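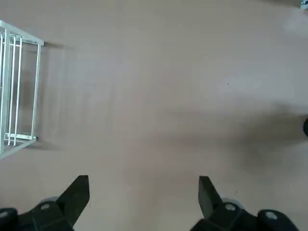 Lecture 6 — wrist views, shadows, and why the policy reaches for nothing

Notes by Rosine Poulain. Posted October 26, 2025. Read before lab, bring questions.

Recap from last time: behavior cloning, one wrist camera, one gripper. Input = image + finger opening. Output = small motion of the wrist, plus open/close. No depth. No map. Everything the policy knows about distance it has to get from how things look and how they change.

Today: what happens on big plain floors. Most of our failures in August came from there, so it's worth a full session.

1. The problem

Wire rack on a plain floor. Thin rods, pale, not many pixels each. Next to it the rack's shadow, which repeats the bars as soft bands. To us it's obvious which is which. To a small image encoder both are "parallel stripes, low contrast, some direction". The stripes that are rods have sharp edges, the ones on the floor are blurred. After downsampling a lot of that difference is gone.

So the policy lines up with the wrong stripes and closes on air. We call this a shadow grasp. Term is ours, you wont find it in the textbook.

Second problem — the fingers. They sit in the same part of every picture, dark on light floor. Strong edges, never move unless opened or closed. Good for scale (known size, known place). Bad because the network can learn "fingers look normal, keep going" and ignore the rest.

2. Setup

Demonstrations: 261, all by hand, single operator. Called the Ratier set in the lab files.
Held-out trials: 116 per method, same start poses for each.
Task: reach the near corner post of the rack, close on it, hold.
Same encoder, same training length for all methods. Only the data treatment changes.

Lighting NOT controlled. On purpose. Lamp positions moved between demos, window left as it was.

3. Three treatments

Baseline. Raw pictures, random crop, nothing else.

Texier. Color and brightness jitter on the whole picture. Cheap, everyone does it. Note what it can't do: it makes the whole floor lighter or darker together, so the shadow stays exactly where it was relative to the rods. The shortcut survives.

Flukano. Paints fake soft shadows onto the floor region at training time. Bands, blobs, wide gradients. Random place, random blur, action label unchanged. The idea is that a stripe pattern with soft edges stops predicting anything about the action, so the network has to use something else. Needs a floor mask, which we get from plain color thresholding (works here since the floor is one color. Would not work on tile).

4. What we saw

Fewer shadow grasps with Flukano than with either of the others. Texier close to baseline on this task, a bit better when the lamp moved far. I'm leaving the table out until you have run your own trials, don't want you tuning towards my numbers.

Flukano did cost us something. Approaches got slower, and with a strong blur setting the policy sometimes hesitated over real rods that were slightly out of focus. Makes sense: we told it soft stripes don't matter. Keep the blur range modest.

Two runs ended with the gripper opening and closing over bare floor. Not explained yet. My guess is the washed out patches near a light source, we never painted bright areas, only dark ones. Somebody please try it — good project topic.

5. Checks before you beleive a result

Saliency maps: look, but don't trust them alone. They nearly always light up on the fingertips.
Move the lamp, keep the rack. Action should hardly change.
Move the rack, keep the lamp. Action should change.
Black out the finger region. If performance doesn't drop at all, think about what that means for the closing step.
Same seeds across methods. Report all seeds, including the ugly ones.

6. For lab

Work in pairs. Code is in the Dalum folder, branch for this week. Train baseline + one treatment of your choice. Write down failures by type (shadow grasp, short reach, overshoot, dropped) and not only success or fail.

Hand in: 2 pages max, one plot, your failure list. If you change the crop size say so, it changes how much of the fingers the network gets.

Next time: adding a second view from the side, and whether it fixes any of this or just moves the problem.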